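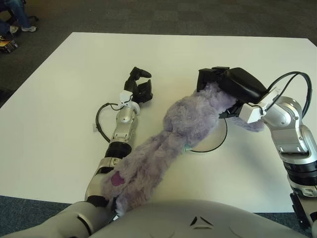
흰색 탁자 위에 놓인 연보라색 봉제 인형

분류: 성형외과학 | 재건수술 | 피부 및 연부조직
문서 제목 또는 본문 검색 검색어를 입력하세요
2023년 6월 · 아폴린 르블랑(Apolline Leblanc)

조직확장술

조직확장술(組織擴張術, tissue expansion)은 피부와 피하조직 아래에 팽창 가능한 기구를 삽입하고 이를 일정 기간에 걸쳐 부풀려, 그 위를 덮는 조직의 면적을 늘리는 외과적 술기이다. 늘어난 조직은 인접한 결손부를 덮는 데 쓰인다. 화상 반흔, 거대 선천성 색소성 모반, 반흔성 탈모, 유방절제술 후의 유방 재건 등에 적용한다. 결손부 주변의 조직을 그대로 이용하므로 색, 두께, 질감 및 모발의 유무가 수혜부와 비슷하고, 먼 부위에 별도의 공여부 결손을 만들지 않는다. 반면 대개 두 차례 이상의 수술이 필요하며 확장 기간 동안 외형의 변형이 지속된다.

목차
1 원리
2 확장기의 구조와 종류
3 적응증과 금기
4 수술 계획
5 시술 과정
6 부위별 특성
7 합병증
8 소아 및 청소년에서의 적용
9 경과 관찰과 자료
10 같이 보기

1 원리

피부는 점탄성을 지닌 조직으로, 지속적인 장력이 가해지면 두 가지 반응을 보인다. 초기에는 콜라겐 섬유가 장력 방향으로 재배열되고 간질액이 밀려나면서 길이가 늘어난다. 이를 기계적 크리프(mechanical creep)라 한다. 장력이 여러 날에서 여러 주에 걸쳐 유지되면 세포 분열과 기질 합성이 증가하여 조직의 양 자체가 늘어나는데, 이를 생물학적 크리프(biological creep)라 한다. 임신 중의 복부 피부나 서서히 커지는 양성 종양 위의 피부에서 관찰되는 변화가 같은 계열에 속한다.

확장된 조직의 변화는 층마다 다르다. 표피는 유사분열이 늘어 두께가 유지되거나 다소 두꺼워진다. 진피는 얇아지며 섬유모세포의 활성이 높아진다. 피하지방은 압박에 민감하여 위축되고, 일부는 영구적으로 소실될 수 있다. 근육도 얇아지지만 기능은 대체로 보존된다. 모낭의 수는 늘지 않으므로 두피를 확장하면 단위 면적당 모발의 밀도가 낮아진다.

확장기 주위에는 섬유성 피막이 형성된다. 피막과 그 위 조직의 경계에서는 혈관이 증식하며, 이 때문에 확장 후 거상한 피판은 확장하지 않은 같은 크기의 피판보다 혈류가 풍부한 경향이 있다. 피막은 확장기를 제거한 뒤 점차 흡수된다.

2 확장기의 구조와 종류

표준형 확장기는 실리콘 탄성체로 만든 주머니와 주입구, 그리고 둘을 잇는 관으로 이루어진다. 주입구는 바늘이 뒤쪽으로 뚫고 나가지 않도록 바닥을 단단한 재질로 보강하며, 바늘을 뺀 뒤에는 저절로 밀폐된다. 주입구가 본체와 떨어져 있는 것을 원격형, 본체에 합쳐진 것을 일체형이라 한다. 일체형은 박리 범위가 작고 관이 꺾일 염려가 없으나, 주입 시 주머니를 잘못 찌를 위험이 있다. 주입구의 위치를 자석으로 찾는 제품은 자기공명영상 검사에 제한이 있다.

형태에 따른 구분은 다음과 같다.

원형: 유방 재건에 주로 쓴다. 기저면의 크기에 비해 얻는 면적이 작은 편이다.
직사각형: 사지와 체간, 두피에 쓴다. 중앙부의 면적 증가가 크고 전진 피판을 설계하기 쉽다.
초승달형: 공여부 봉합 후 양 끝에 남는 조직의 융기를 줄이려는 형태이다.
맞춤형: 결손의 윤곽이 불규칙하거나 이식 공간이 제한된 경우에 제작한다.

삼투압 확장기는 외부에서 액체를 주입하지 않고 친수성 중합체가 체액을 흡수하여 스스로 커지는 방식이다. 반복 주사가 필요 없으나, 팽창 속도를 시술자가 조절할 수 없고 통증이나 혈류 장애가 나타나도 부피를 줄이려면 기구를 제거해야 한다. 이 계열에 속하는 스키렌(Skiren)은 껍질에 뚫린 구멍의 수로 초기 팽창 속도를 제한한다.

3 적응증과 금기

주요 적응증은 주변에 건강한 피부가 남아 있으나 단순 봉합이나 국소 피판만으로는 덮을 수 없는 결손이다. 급성 외상처럼 즉시 피복이 필요한 경우에는 적합하지 않으며, 이때는 피부이식 등으로 창상을 먼저 닫고 반흔이 안정된 뒤 이차적으로 시행한다.

활동성 감염, 확장할 부위의 개방창, 악성 종양이 남아 있는 부위는 금기로 본다. 방사선 치료를 받은 피부는 신축성과 혈류가 떨어져 있어 상대적 금기에 해당한다. 흡연, 조절되지 않는 당뇨병, 면역억제 상태는 합병증의 위험을 높인다. 정해진 간격으로 내원하기 어렵거나 확장 기간의 외형 변화를 받아들이기 어려운 환자에게는 다른 방법을 검토한다.

4 수술 계획

계획 단계에서는 결손의 크기, 공여 조직의 위치, 피판의 이동 방향, 최종 반흔의 위치를 함께 정한다. 절개선은 이후 피판의 가장자리가 될 곳이나 병변의 경계에 두는 것이 보통이다. 절개를 팽창 방향과 수직으로 내면 봉합부에 걸리는 장력이 줄어든다.

필요한 면적은 확장된 돔의 표면 길이에서 기저부의 너비를 뺀 값으로 추정한다. 이 값은 이론상의 최대치이며, 확장기를 제거하면 피판이 수축하므로 여유를 두고 계산한다. 모반처럼 병변이 넓은 경우에는 여러 개의 확장기를 동시에 넣거나, 한 번 확장한 부위를 일정 기간이 지난 뒤 다시 확장한다.

문헌에 따라 공여 조직의 상태를 등급으로 나누기도 한다. 모리아티(Moriarty) 분류는 피부의 두께와 반흔의 유무, 하부 지지 구조의 단단함을 기준으로 하며, 등급이 높을수록 초기 주입량을 적게 잡는다. 하부에 뼈가 있는 두피나 이마는 팽창력이 바깥쪽으로 전달되지만, 복부나 목처럼 바닥이 무른 부위에서는 일부가 안쪽으로 흩어진다.

5 시술 과정

제1단계에서는 절개를 통해 확장기가 접히지 않고 놓일 만한 공간을 박리한다. 박리층은 두피에서는 모상건막 아래, 체간과 사지에서는 근막 위, 얼굴과 목에서는 피하층 또는 넓은목근과의 관계를 고려하여 정한다. 지혈을 마친 뒤 누출 여부를 검사한 확장기를 넣고, 주입구는 체중이 실리지 않는 곳에 둔다. 소량의 생리식염수를 미리 채워 사강을 줄이고 주머니의 주름을 편다. 필요하면 배액관을 둔다.

창상이 안정되면 주입을 시작한다. 가는 바늘로 주입구를 천자하고 무균 생리식염수를 천천히 넣는다. 1회 주입량은 정해진 수치보다 피부의 긴장도, 색, 모세혈관 재충만, 환자가 호소하는 통증에 따라 결정한다. 피부가 창백해지고 색이 돌아오지 않으면 일부를 다시 뽑아낸다. 주입 간격은 대개 한 주 안팎이다.

계획한 면적에 이르면 제2단계를 시행한다. 확장기를 꺼내고 피판을 결손부 쪽으로 옮긴 다음, 피판이 덮을 수 있는 범위를 확인한 뒤 병변을 절제한다. 병변을 먼저 모두 절제하면 피판이 모자랄 때 대처하기 어렵다. 피막은 남겨 두는 것이 원칙이나, 피판의 이동을 방해하면 혈관을 피해 부분적으로 절개한다.

6 부위별 특성

두피는 조직확장술의 결과가 비교적 일정한 부위이다. 모발을 지닌 조직을 대신할 공여부가 없다는 점도 적용의 근거가 된다. 설계할 때는 모발이 자라는 방향과 앞머리선의 위치를 맞춘다. 얼굴에서는 미적 단위의 경계에 반흔을 두고, 아래눈꺼풀과 입꼬리가 당겨지지 않도록 피판을 깊은 조직에 고정한다. 목은 피부가 얇고 중요한 구조물이 가까워 과도한 주입을 피한다.

유방에서는 확장기를 큰가슴근 아래 또는 근육 앞쪽에 두고, 확장이 끝나면 영구 보형물이나 자가조직으로 바꾼다. 사지, 특히 무릎 아래는 피부의 여유가 적고 정맥 및 림프 순환이 불리하여 다른 부위보다 합병증이 잦다.

7 합병증

경미한 합병증에는 주입 시의 통증, 장액종, 일시적인 감각 저하, 반흔의 확대, 봉합선 양 끝의 융기가 있다. 중대한 합병증에는 혈종, 감염, 확장기의 노출, 기구의 파손 및 누출, 피판의 괴사가 있다. 노출은 절개선이 벌어지거나 주머니의 접힌 모서리가 피부를 눌러 생긴다. 확장 후반에 일어난 작은 노출은 감염이 없으면 주입을 앞당겨 제2단계로 넘어갈 수 있으나, 초기의 노출은 대개 기구를 제거하게 된다. 제거 후 재시도는 조직의 염증과 경화가 가라앉은 뒤에 한다.

두개골 위에 장기간 둔 확장기 아래에서는 뼈의 표면이 눌려 얕아지고 가장자리에 골 증식이 나타날 수 있다. 대부분 기구를 제거한 뒤 서서히 회복된다.

8 소아 및 청소년에서의 적용

소아에서는 거대 모반과 화상 반흔이 주된 대상이다. 영아기에는 피부의 신축성이 크지만 두개골이 얇고 봉합이 닫히지 않아 시작 시기를 신중히 정한다. 주입 시의 불안을 줄이기 위해 국소 마취 크림을 쓰며, 주입구를 몸 밖에 두는 방식도 보고되어 있으나 감염 위험에 대한 견해는 갈린다.

학령기와 청소년기에는 확장 기간의 외형 변화와 활동 제한이 학교생활에 영향을 준다. 신체 접촉이 있는 운동은 확장기를 제거할 때까지 피하게 한다. 성장이 끝나지 않은 환자에서는 반흔이 관절이나 가슴의 발달을 제한할 수 있어 추가 수술의 가능성을 미리 설명하며, 동의 절차에는 보호자와 함께 본인의 의사를 확인하는 과정을 둔다.

9 경과 관찰과 자료

페시츠(Pesitz) 병원의 후향적 분석은 환자 377명을 대상으로 하였으며, 삽입된 확장기 1,272개를 부위와 형태별로 나누어 검토하였다. 감염과 노출은 하지에서 상대적으로 많았고, 같은 부위를 반복하여 확장한 군에서는 주입 기간이 길어지는 경향이 있었다. 확장기의 크기와 합병증 사이의 관계는 뚜렷하지 않았다. 단일 기관의 자료이고 추적이 중단된 환자가 포함되어 있어 해석에 제한이 있다.

퍼노(Firnow) 기록지는 확장기별 주입 일자, 주입량, 누적량, 피부 상태를 한 장에 적도록 만든 양식으로, 기재 항목은 30개가 넘는다. 이 가운데 여덟 항목은 매 주입마다 작성하고 나머지는 삽입 및 제거 시에 작성한다. 서로 다른 제조사의 기구를 함께 쓸 때는 표시 용량과 실제 주입량을 따로 적는다.

10 같이 보기

국소 피판
피부이식
선천성 멜라닌세포 모반
반흔 교정술
유방 재건술
피막 구축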